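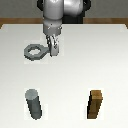
# Chapter 6: Collecting Demonstrations

In the previous chapters we assumed that a set of examples was already given, and we asked only how a policy can be fitted to it. In practice the set must first be made by somebody. The present chapter deals with this work. It is less mathematical than Chapter 5, and students often read it quickly, but in our experience most of the trouble that appears later in training has its beginning here.

We use one task through the whole chapter. A nut with a handle lies on a table, and two pegs stand on the same table. The arm must take the nut by the handle, lift it, carry it above a peg and lower it until the peg passes through the hole. The task is carried out in the Biltby simulator, which is introduced in Appendix B. It is small enough for a laptop computer, and yet it contains the two things which make manipulation difficult: a grasp that can be done in several ways, and a placement that permits only a small error.

## 6.1 What is one demonstration?

By a *demonstration* we mean a complete recording of one attempt, from the reset of the simulator to the moment when the operator ends it. At every time step we store the observation and the action. The observation has two parts:

- the state of the arm (joint positions, and the opening of the gripper);
- the images, taken from one or more cameras.

A front camera gives a good view of the whole table, and it is useful for the approach. For the last centimetres of the placement it is often weak, as the hand may hide the handle or even the hole. For this reason many groups add a second camera, fixed to the wrist or placed low beside the table. Such a view loses the general arrangement, but it shows the opening of a part at a much larger scale.
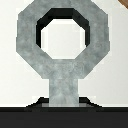

The views must be stored with the same clock. If one camera is delayed by even a few steps, the policy will learn to connect an action with a picture of the past, and no change of the network will repair this afterwards. The Husik recording tool writes one time stamp for each step and refuses to save the file when a camera has missed it. If you write your own recorder, we recommend that you copy this behaviour.

## 6.2 Who gives the demonstrations?

For our course set, Goel, the operators worked with a hand-held controller. They recorded 400 attempts, and 127 of these were removed during the check described in Section 6.4. A reader may find this number high. Most of the removed attempts did reach the goal, but the operator had paused for a long time above the peg, or had grasped the nut, released it and grasped it again with no need.

Whether such recordings should be removed is not a settled question. A policy trained only on clean attempts never sees how to come back from a small mistake. On the other hand, long pauses teach the arm to stand still, and once it stands still, it may do so forever. Our compromise is to keep the corrections and to cut the pauses.

It is also important to vary the starting position of the nut. Operators who choose the position themselves tend to favour the places that are comfortable for the hand, and the corners of the permitted area stay almost unvisited. Let the simulator draw the position, and do not allow the operator to skip the draw.

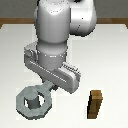

Emo, after reading a draft of this section, objected that the random draw is not sufficient. Two nuts in the same position can still be grasped from different sides, and if each operator has a personal habit, the policy will receive two answers to one question. The objection is correct. We return to it in Section 6.5, where we compare training on one operator with training on all of them. Until then, please label every file with the code of its operator. The label costs nothing at recording time and cannot be recovered later.

## 6.3 The action space

The recorded action may be a joint velocity, a joint target or a displacement of the hand. We begin with the last one.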